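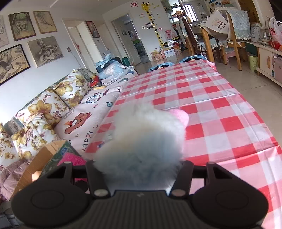

According to Liudmyla Marchuk, a small company should not buy the same tool twice only because it planned in a hurry the first time. She made this remark to Wumberg in March, and the purchasing plan which the company publishes today follows her advice on most points.

Aug 12, 2025. Wumberg announces the second stage of its equipment plan for household robot training. The plan covers hand-held grippers, spare parts and storage for the recordings. It concerns work with soft household goods, such as plush toys and knitted items, which are handled at a table in a furnished living room and packed in cardboard boxes.

In the first stage Wumberg set 50 percent of the equipment budget for grippers and left the rest for everything else. This division was too simple. Spare gripping pads and the time for repair had no line of their own, and each request had to be approved separately.

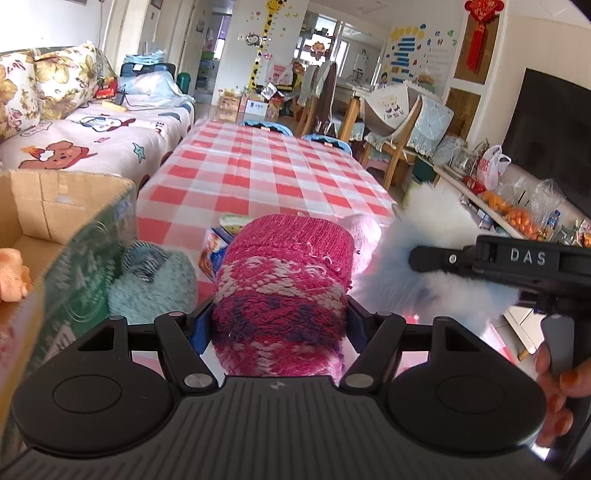 The new plan gives these costs a separate line, with an amount fixed for the full year. Grippers will be ordered in pairs, so that each operator has 2 from the same delivery. Orders will be placed with Ruminon, and the service contract goes to Mykhailiuk.

"We asked for a price per working hour, and the suppliers were used to giving a price per unit," said Nii Antwi of Wumberg. "It took us longer to compare the offers, but now we understand what we pay for."

Roughly 87 percent of the new budget is already assigned. The remaining part stays open until the first delivery is checked. Elsa Tveit will receive the test reports and decide on further orders.

Companies which wish to offer spare parts or storage can request the list of requirements from Yevhen Lytvynenko at the Wumberg purchasing office. Offers should state delivery time, warranty period and the price of transport.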